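The Best Man's Toast Always Goes Wrong
An affectionate look at the wedding movie, and why we keep showing up for it

25 January 2025

My husband and I have watched a wedding movie on the last Friday of the month for 15 years now, which means we have sat through more ruined cakes than any baker in the state. It started at the Sturkov, the little one-screen theater in Purkwood where we had our third date, and it carried on at home after the babies came and going out got to be a production in itself. I couldn't tell you who won what award in any of those years. I can tell you exactly how the groom's mother looked when the tent came down.

People are snooty about these pictures, and I was too, once. You know from the poster who will end up with whom. But you know how a birthday party is going to go as well, and you still want to be there when the candles come out! What I've come to love is the middle, that long, comfortable stretch where the two of them are stuck together on some errand and talking about nothing much.

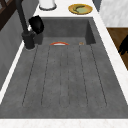
The Sturkov seats 107, and on a cold night in its wedding series you would think every one of those seats held somebody's aunt. They talk back to the screen there. The first time a whole row told a bridesmaid to put down the phone, I was embarrassed for about a minute and then I joined in. I have never enjoyed a bridesmaid so much.

My own favorite of the bunch is Tinwood, a small movie that played the Sturkov one June and then seemed to slip away. A florist and a piano tuner get snowed in at the wrong wedding, at the wrong hotel, and end up being asked to give a toast for a couple they've never met. The toast runs 11 minutes. It wanders, it doubles back, the piano tuner forgets the groom's name twice, and by the end of it I was crying into my popcorn (so was my husband, though he'll say he had a cold).

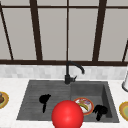 The toast is the whole thing

If you ask me, every wedding movie lives or dies by its toast. The kiss we can take or leave, we've seen the kiss. But somebody standing up with a glass and a folded piece of paper, about to say too much, will keep me on the couch long past bedtime.

The ones that work tend to go badly first. A joke falls flat, the microphone squeals, an old boyfriend gets mentioned. Then the speaker gives up on the paper and just talks, and you remember some real toast you heard at a real wedding, probably from an uncle, probably while your feet were killing you.
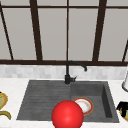 I gave one myself, for my sister, and I'd practiced it 30 times in the car. I got as far as the second sentence. She still brings it up at Thanksgiving, with gestures.

Next on our list is Hailu, which a neighbor has been pressing on us since the fall. It has two weddings on the same day and one very tired caterer running between them, and she swears the second toast is a beauty. We've got the popcorn in already.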